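El estante de la fruta: informe de nuestro proyecto
Flor Usuga y Saskia Cartwright, septiembre de 2020
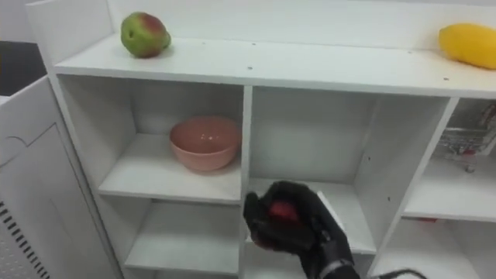 Fig. 1. El mueble blanco, con fruta encima y el cuenco rosa salmón en un hueco.

¡Por fin tenemos estante! Saskia y yo queríamos saber dónde pone la gente la fruta en casa cuando hay huecos de sobra, y le pasamos la encuesta a 59 compañeros (contestaron casi todos, qué majos). La mayoría la deja arriba, a la vista, y usa los huecos para los cuencos. Yo habría jurado lo contrario.

El mueble es un Clastel y montarlo nos llevó unas 4 horas, con discusión incluida por un panel que puse del revés. Lo blanco queda precioso, pero las marcas oscuras de arriba se ven muchísimo. Saskia quiere taparlas con masilla y yo prefiero probar antes con pegatinas.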